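Asunto: Re: Presupuesto limpieza de moqueta, local Handberg

El Oct 5, 2025 se escribió en la lista:
> ¿Alguien ha pedido precio para la moqueta de la planta baja?
> Allico nos daba 2,422 euros en septiembre y me parece mucho.

Hola:

Pedí precio a Skana la semana pasada. Son 2,012 euros por inyección-extracción, con las manchas de la entrada incluidas. Los 26 metros de pasillo van aparte — 70 euros más. Sandhu no trabaja moqueta pegada, solo alfombra suelta.

Skana pide el local vacío desde la tarde anterior y no mueve muebles. Si os parece bien, les confirmo el jueves.

Saludos

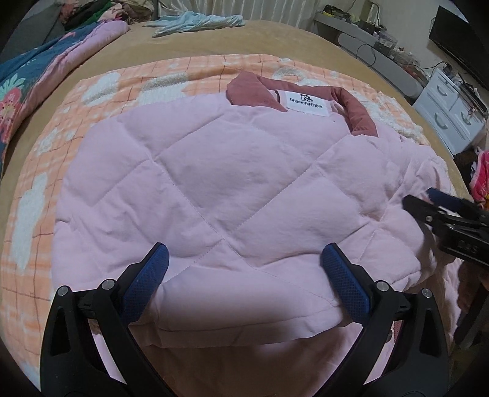
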